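Temps de lecture : 3 min

Horse-ball : vos questions, mes réponses

Depuis que j'ai raconté ici mes débuts au club de Wolton, je reçois toujours les mêmes questions. J'ai donc regroupé mes réponses, et tant pis si je me répète un peu (on me le reproche assez à la maison).

Faut-il être un cavalier confirmé pour commencer ?
Non, mais il faut être à l'aise au galop, et avec une seule main sur les rênes ! Moi, j'ai passé tout un mois de mars à faire des passes au pas avant que Vesna Hodžić, notre entraîneuse, me laisse trotter avec le ballon. Je râlais beaucoup. Elle avait raison.

Comment ramasse-t-on le ballon sans descendre ?
On se penche sur le côté, jusqu'au sol, en gardant un pied bien calé dans l'étrier. Les deux étriers sont reliés par une sangle qui passe sous le ventre du cheval, et c'est elle qui vous retient. Le ballon a des anses en cuir, ça aide drôlement. Les premières fois, on attrape surtout du sable.
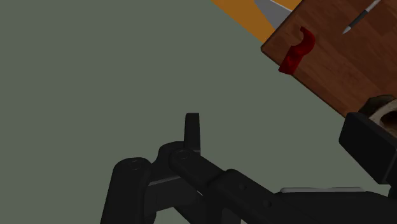
Entraînez-vous d'abord à l'arrêt, des deux côtés, avec quelqu'un à la tête du cheval. J'ai un côté nul, le gauche, et je continue à le travailler à chaque échauffement.

Combien de joueurs sur le terrain ?
Quatre par équipe, plus les remplaçants. Avant de tirer au but, il faut au moins trois passes entre trois joueurs différents, donc jouer perso ne mène pas bien loin (Zlatko, si tu me lis...).

Mon cheval a peur du ballon, c'est fichu ?
Pas du tout. Satach, ma jument, partait à l'autre bout du manège dès qu'il roulait. Je l'ai laissé traîner près de son foin, puis je l'ai porté à pied à côté d'elle, et seulement après je suis montée avec. Allez à son rythme, et arrêtez la séance sur un moment calme.

Et le budget ?
Pour la selle, le collier de chasse, les protections et ma licence, j'en ai eu pour 1418 euros la première année, presque tout d'occasion. Ruby-Lee Hoani, qui joue avec moi, a trouvé sa selle à 472 euros. Ne lésinez pas sur les protections des membres, les chevaux se touchent souvent !

Je peux venir essayer ?
Oui, avec plaisir ! Prévoyez un casque, des bottes et un pantalon qui ne craint rien. Écrivez-moi avant, je vous dirai quel cheval est disponible.

12 partages · 3 commentaires

Contact | © Horse-ball Wolton | Haut de page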